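Flellcombe workroom -- January pics

Finally getting these up, sorry for the wait. Mostly the big room, after the furniture got moved about. Names where I had them. If you want a full size copy ask Unathi Modise, she has the lot on the Drakano drive.

Room still needs work. Floor cables to be tidyed, two more chairs coming from Jorent, shelf labels not printed yet. 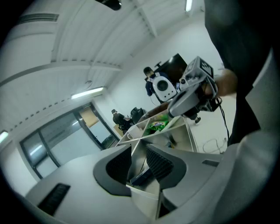

Big room, mid afternoon. White shelving, the brown wooden table, monitor up on its stand. White cables still in a tangle on the floor.

More to come once I've sorted thru the other 100 or so -- lots of doubles. Hallway and kitchen get their own page.

Ramanauskas shelf brackets: we're short 3, please check your bags before ordering any more. Same goes for the long screws.

Keys back on the hook by 2 if you're in on a morning slot. Comments are open, corrections welcom.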